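**Wrist cam pose drifts when the fingertip touches the board tray**

**suklow_dev** | 10/06/2022

Running pose estimation on a mock motherboard panel from the wrist camera. Free-space error is fine. Once the fingertip makes contact, the tray estimate jumps and the planner rejects the next waypoint. Detector runs on the full image, 759 keypoints before filtering. View at contact:

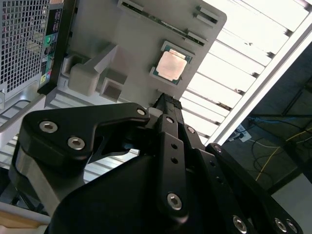

*Wrist view, fingertip on the tray, CPU socket and overhead light both in view.*

**juhl77**

Two problems. The gripper takes up most of the bottom of the image and those keypoints move with the camera. Also, the light fixture has strong repeating edges that your matcher will love. Mask both before you touch anything in the planner.

**suklow_dev**

Gripper is already masked, with a static polygon.

**Brilton**

A static polygon is wrong if the fingers move. Render the mask from joint state. I also disagree with juhl77 about the light: RANSAC should throw those matches out. I'd check timestamps first. We had joint states arriving 14 ms behind the images and it looked exactly like this.

**juhl77**

RANSAC throws them out if they're the minority. With slots and a mesh grille in the same view, I wouldn't bet on it.

**Ragnheiður Ketilsson**

Log the raw estimate at 100 Hz through contact and plot it against wrist force. If the jump follows force, it's compliance and your hand-eye transform no longer holds. No mask fixes that.

**suklow_dev**

Rendered mask is in, 200 inliers left in free space. Haven't checked timestamps. Will post the force plot once the logger is patched.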